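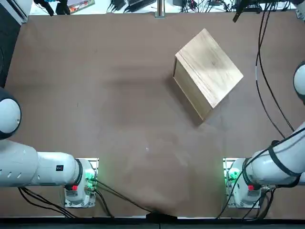 Teresa Prata has been making boxes for as long as she has been paid to make anything. She trained as a joiner, spent years fitting shop counters for Van Beek, and now sells small storage pieces under the name Dumoten from a unit in Esden. The boxes are her best sellers. They are pale wood with the grain left showing on top, and a faint straight seam running parallel to one edge. "People ask if I can hide the seam," she says. "I could paint over it. I'd sooner they saw how it goes together."

She made 347 boxes last year and expects to make 558 this year, most of them for a gift shop chain called Nulon. The wood comes in planed and she leaves it stacked indoors before cutting. "If you rush that part it moves on you later, and then the lid sticks."
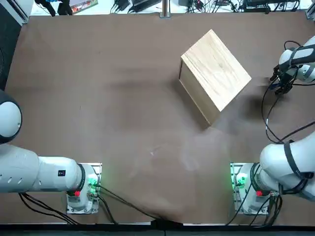 Finishing takes longer than customers think. Prata uses 2 coats of clear wax and nothing else, and rubs each one down by hand. She tried a tinted oil in April and gave it up after a single batch. "It went orange. My sister has them in her garage - she keeps seed packets in them."

She doesn't mind knots as long as they are sound. Loose ones get cut out and the offcuts go into drawer dividers.

Asked what she would change, she says the hinges. The present ones come in packs of 166, an awkward number, and she always has a few left over. "I've got a jar of them. I'll find a use."

Reading time: 2 minutes

Search this site Enter keywords Go

Related
Choosing a wax for bare wood
A morning at the Esden timber yard
How to free a sticking lid
Small drawers for small rooms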